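Speaker notes – The Top of the Stairs: landings as rooms
Roswitha Plattner
11 January 2023

This site uses cookies to remember your settings. Accept / Manage

Slot is 33 minutes incl. questions. Clock at the back of the room is fast, ignore it. Water BEFORE going up.

OPENING

Start cold, no thank yous. Ask: who has a landing at home? Hands. Who has something standing on it that was meant to be there for a week? Hands again, should get a laugh. Leave it.

Then: my aunt's landing. Ironing board, up all year. She ironed looking down the stairwell so she could see who came in the front door. Best seat in the house and it had an iron on it. She wouldn't have called it a room. She was in it more than the dining room.

That's the talk, more or less. Places at the top of stairs, open on one side, that people end up using. What goes there, what shouldn't, what the railing does to it all.

Say who I am now, one line. Interiors, mostly older houses, lately a lot of lofts and split levels through Tedamar. Amrit Marchand did the drawings, he's in the room, point at him.

WHY LANDINGS

Square footage you've paid for already. Heated, lit (badly), cleaned. Goes on the floor plan as "hall" or as nothing at all.

The Fortin building – show the plan if the clicker works. Finished in 2000. Every upper unit got the wide landing, the builder wanted the stairs to feel grand and then nobody furnished them. First visit I did there, six doors, six landings, and on them: treadmill, drying rack, boxes, boxes, a piano (!), and one really good reading corner. Ask how they got the piano up. I never found out.

People with small kids – gate, toys, the gate again. Different talk. Will take it in questions.

Don't get stuck on Fortin. Two minutes max. Last time I went on about the piano for five.

WHAT THE OPEN SIDE DOES

Slow down for this part, it's the real content.

1. Sound comes up. All of it. Dishwasher, TV, the dog. If you're on calls, you hear downstairs and downstairs hears you. Rugs help some. A curtain helps less than people hope. Closing the kitchen door helps most and is free.

2. Heat comes up too. Nice in January. In summer that same spot is the worst in the house. Say the thing about the fan – put it low, at the stair head, not on the desk.

3. Light goes both ways. A lamp up there lights the stairs. Good! So choose it as a stair light as well as a desk light. No bare bulb at eye level for someone walking up. Test: walk up your own stairs at night and see what hits you in the face.

4. Things fall. More under railings.

5. You're visible. Some people love it, some can't stand it. Ask the client where they sit in a restaurant. Back to the wall people will hate a chair with its back to the stairs, doesn't matter how good the chair is. I ask this at first visit now, every time. Saved me a full redo in the Balham Street house.

(If behind on time skip 3.)

RAILINGS

I get asked about railings more than anything so just do it.

Solid half wall vs bars. Half wall hides the mess, gives you something to push a desk against, kills the view and the daylight. Bars keep the light, but everything on the floor shows from below. Horizontal bars – look clean, look modern, kids climb them. Vertical, less climbing, more dusting. I'm not a code person!! Tell them: check local rules, height and gaps, before touching a railing. Say it twice.

Never hang the weight on the rail. No clamp on shelves, no planters over the drop. The client with the geraniums – tell it if the mood is right. Pot, stairwell, mailman's hat. He was fine.

Leave a gap between furniture and railing if you can. Hand's width at least, enough for a vacuum nozzle. Otherwise it turns into a trench of pens and dust and you'll be fishing with a coat hanger. Also anything a child can stand on next to a rail is a step. Table, stool, toy box. Move it.

Black metal rails: show every bit of dust, look great in photos. White: chips. Wood: warm to the hand, my favorite, nobody asks me.

Dark railing + dark chair + dark lamp gets heavy. You get a line of black things and the eye slides right off. Needs one loud item. This is where I go to cloth.

CLOTH

Big fan of a cloth on a landing. Cheap, washes, comes off when guests come or goes on when guests come. Softens the noise a bit. Tells people "this is a place" without building anything. I'd spend on cloth before I'd spend on a desk.

Story – Jurutora project. Client had a budget of over 2000 dollars for a custom desk at the stair head, curved to follow the wall, lovely drawing by Amrit. We asked her to live with a folding table and a cloth until March first. March came, she kept the folding table. Spent the money on the chair and a proper stair light. Amrit still has the drawing and would like to build it for somebody, so see him after.

Patterns: checks are good. Checks read from a distance, from the bottom of the stairs even. They hide crumbs. They go a little picnic, a little diner, which is friendly at the top of a house where everything else is beige. Small florals vanish. Stripes are ok but they argue with horizontal rails – stripes next to bars next to stair balusters, too many lines all at once. Checks argue less, I can't fully explain why.

Size: bigger than you think so it drapes, but not to the floor on the stair side. Nobody should be stepping on a hem at the top of a flight. PIN IT or clip it underneath.

Red. People are scared of red. Use it anyway, in one spot.

NEXT SLIDE – leave it up, don't talk for a few seconds, let them look.
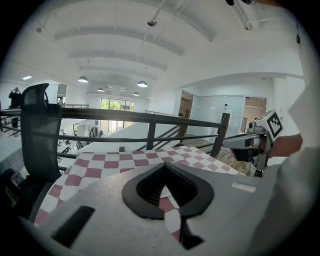

Upstairs, by the railing: red-and-white check, black mesh chair, stairs going down behind.

Talk to this one. What I like: the rail is all black and so is the chair, same family, and then the check does the shouting. If that cloth was gray you'd forget the place in a minute.

Chair – mesh back with a headrest. Mesh is right for next to a rail. You can see through it a bit, doesn't read as a big black slab. A leather exec chair in the same spot would be a wall. Tall back though, so think about where it lives when nobody is in it. I'd turn it side on or tuck it.

Rail – thick on top, thinner bars under. Light gets thru. Then you've got the stair handrail behind, going down at a slant, thin balusters. Two kinds of line, level and sloping. Point with the laser, trace the slope, they never notice it till you do.

Little black thing on the cloth near the rail side. Small stuff drifts to the edge, always does. Give it a dish or a tray with a lip. That's one thing I'd change.

Ask the room what they'd change. Take two answers, no more. Someone will say "plant". Yes ok, on the floor, wall side.

CHAIRS, QUICK

Casters on a landing – think hard. Smooth floor + slight slope + open stair head = no. If it must roll, rug under it, or locking casters, or park it on the far side from the steps. Old houses all slope. Put a marble down and watch where it goes, clients love the marble.

Bring the marble!! Coat pocket.

Adjustable height matters more up there than in a normal office because the table is usually whatever fit up the stairs. Kitchen chair is fine for bills and letters. Not for eight hours.

GETTING THINGS UP THERE

Measure the turn in the stairs, not the stairs. The turn is what gets you. Cardboard cutout of the biggest piece, carry that up first. Flat pack is your friend. Folding table is a better freind.

Going over the rail with ropes – please don't. I know someone in this room has done it.

TIDY RULES

Keep these short, they photograph this slide.

Nothing on the top step. Not even for a minute.
Nothing in front of the stair light switch.
Clear the surface at night, cloth stays.
Cables along the wall side only. If the plug is on the wrong side, get an electrician, don't run it across.
One basket for stuff going down. Whoever goes down takes the basket.

The basket is the one people write to me about. Had an email from a man who says it changed his marriage. Read it out if there's time, it's in the folder.

THE NUMBERS SLIDE

Only one, keep it quick. We sent a short survey to people on the Tedamar mailing list, got 211 back. Most who had a landing used it for storage. Most of those said they'd like to sit there. Main thing stopping them: don't know where to start / too much stuff already there. Don't oversell it, it's our own mailing list, they already like us.

WHERE TO START

Empty it. Completely, for a weekend. Then put a chair on it and sit there with a coffee, morning and again evening. You'll know in a day if it's your spot. Listen to the house. Too loud – it's a shelf and a lamp, leave it at that. If you like it, then table, then cloth, then light. Desk last or never.

QUESTIONS – likely ones

Kids? Gate at top, nothing climbable by rail, no cloth they can pull.
Cats? They'll take the chair. Second chair.
Can I rent-proof it? All of it, nothing I showed needs a screw.
Glass panels? Pretty, fingerprints, ask me outside.
What about under the stairs? Other talk, Amrit does that one.

Handouts by the door. Get the marble back.

Get our monthly newsletter. Enter your email to subscribe. Unsubscribe any time.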